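홈 > 하드웨어 > 워크스테이션 > 메모리

중고 듀얼 CPU 워크스테이션, ECC 메모리 혼용과 슬롯 장착 순서

Shivam Tomar
2월 · 조회 2,965 · 댓글 12

중고로 들인 듀얼 소켓 워크스테이션의 메모리 구성을 다시 잡으려고 합니다. 현재 CPU는 1번 소켓에만 있고 2번 소켓은 비어 있습니다. 보유 중인 모듈은 8GB RDIMM 네 개와 16GB RDIMM 두 개이며 전부 ECC Registered, 1.2V입니다. 용도는 유한요소 해석이고 가장 큰 모델이 메모리를 40GB 정도 씁니다.

처음에 여섯 개를 순서 없이 꽂았더니 POST 단계에서 메모리 구성 경고가 뜨고 일부 용량이 인식되지 않았습니다. 8GB 두 개만 남기면 정상 부팅됩니다. BIOS는 Plustier에서 구입할 당시 버전 그대로입니다.

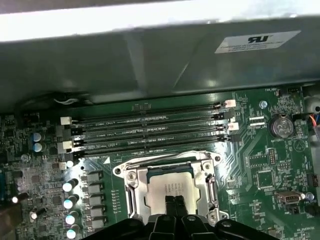
확인하고 싶은 점은 두 가지입니다. 용량이 다른 RDIMM을 섞어도 되는지, 그리고 CPU를 하나만 쓸 때 2번 소켓 쪽 슬롯에 모듈을 꽂아도 되는지입니다. 설명서는 Lostora 자료실에서 받았는데 듀얼 CPU 기준 표만 있습니다.

추천 3 · 공유 1

Ilgın Çınar

두 번째 항목부터 적습니다. 메모리 컨트롤러는 CPU에 내장되어 있으므로 2번 소켓이 비어 있으면 CPU2에 배선된 슬롯은 동작하지 않습니다. 인식되지 않은 용량이 그쪽에 꽂은 모듈의 합과 일치하는지 먼저 대조하십시오.

용량 혼용은 같은 RDIMM끼리라면 대체로 가능합니다. 다만 다음 조건을 확인해야 합니다.

클럭은 가장 느린 모듈에 맞춰집니다. RDIMM과 LRDIMM, RDIMM과 UDIMM은 섞을 수 없습니다. x4와 x8 모듈의 혼용은 보드에 따라 제한이 있으니 라벨의 랭크 표기(1Rx4, 2Rx8 등)를 전부 적어 두십시오. 채널당 슬롯이 둘이면 컨트롤러에서 먼 슬롯부터 채우는 설계가 많지만, 슬롯 번호가 물리적 순서와 다른 보드도 있습니다. 최종 기준은 해당 보드의 장착 순서표입니다.

4채널 CPU라면 8GB 네 개를 채널마다 하나씩 넣은 32GB가 가장 단순합니다. 40GB 모델을 돌리려면 부족하므로 16GB 두 개를 추가해 64GB로 만들되, 서로 다른 채널의 두 번째 슬롯에 배치합니다. 이 경우 채널 간 용량이 달라져 일부 주소 영역의 인터리빙 폭이 줄어듭니다. 한 채널에 용량이 다른 모듈이 들어가면 큰 쪽을 첫 번째 슬롯에 두라고 지정하는 제조사도 있습니다.

추천 12 · 댓글 2

Chun-hung Tai

BIOS부터 올리세요. 저는 업데이트하고 경고가 없어졌습니다. 기종은 다릅니다.

추천 0

Biljana Lazarević

위 답변에 절차만 보탭니다. 전원 케이블을 분리하고 잔류 전원을 방전시킨 다음, 모듈 하나로 부팅해 BIOS의 메모리 항목을 확인하고 하나씩 늘려 갑니다. 특정 모듈에서만 경고가 나오면 다른 슬롯으로 옮겨 재현 여부를 봅니다. 여섯 개가 모두 인식되면 메모리 테스트를 최소 두 회 돌리고 이벤트 로그에서 정정 가능한 ECC 오류를 확인하십시오. 오류가 한 슬롯에 몰리면 접점이나 소켓 핀을 의심할 수 있습니다.

추천 5 · 댓글 1

이용안내 | 문의하기 | © Pevville 커뮤니티 | 맨 위로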